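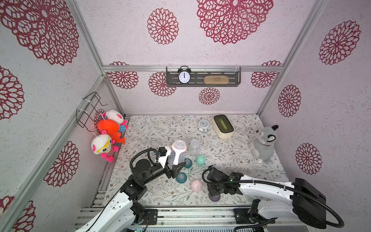

Dropped grips get blamed on the gripper far too quickly. Ours lost 9 picks out of 50 last October, and the first advice from Seltent support was to raise the closing force. I don't trust that fix. With a bottle held upright in the left gripper, extra force can hide a cable fault for weeks. Look at the black hose looping over the upper joints and check that first.

Finding a cable fault on a Moltberg cell

1. Hit the stop and cut power at the wall. The software pause in Fenutel leaves the motors live, whatever the menu says.

2. Move the arm by hand through its full reach. Feel for any spot where the hose pulls tight.

3. Unplug the gripper connector and look for a bent or dull pin. Ours was pin 27.

4. Reseat it, clip the hose with more slack, and power up at low speed.

5. Run 50 picks with the force setting unchanged. Write down every drop.

The Ots log will probably report "grip OK" throughout. It did for all 9 of our drops, so count them yourself. If drops continue, swap the cable before you touch the force setting.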